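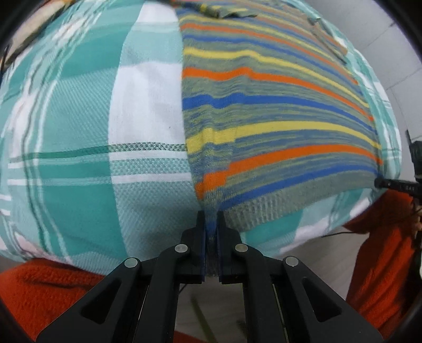
Gripper fingers closed on a narrow fold of a striped sweater, with a plaid cloth underneath.

Tips for showing laundry handling with a hand-held gripper

These come from our Kemeys laundry set, 172 usable demonstrations out of 200 recorded. Most of the rejects were bad grasps on knitwear, so the sweater gets the most space.

Picking up a knit
Pinch up a ridge and close on that. If you press the fingers flat against a sweater they skate over the stitches and come up with nothing. Come down slowly, let the tips sink in a little, then squeeze. A narrow fold is enough.

Stay off the ribbing when you can. A sweater lifted by its hem stretches, and the next person has to reshape it before the next take.

Check that you have one garment. On a mixed pile it is easy to catch the cloth underneath – lift an inch, pause, and look. If two layers come up, set them down, open, and try again. Keep the retry in the recording. We used to cut them and the Jisano arm never learned to let go of a bad grasp.

Moving your hand
Go at half the speed you would use for your own laundry. Keep your wrist where a robot arm could put it, which rules out most of the twisting people do to shake out a sleeve. Open the fingers fully before you back away, or a loop of yarn comes with you.

Setting up the pile
Mix patterns and weights. Stripes over plaid, smooth cloth next to rough, something bulky on top. Toss the pile again between takes and don't tidy it.

By remote control
The Vastby controls work for folding, but you lose the feel of the cloth. Set the grip force low and watch the fabric between the pads. Operators need nearly 100 practice grasps before their takes are worth keeping.

Upkeep
Wipe the pads every 2 hours. Lint builds up fast with wool and the grip starts to slip. Pick threads out of the pivots with tweezers. Tie back any loose cable before you start on sleeves.

Next page: towels and fitted sheets with the Flovum pads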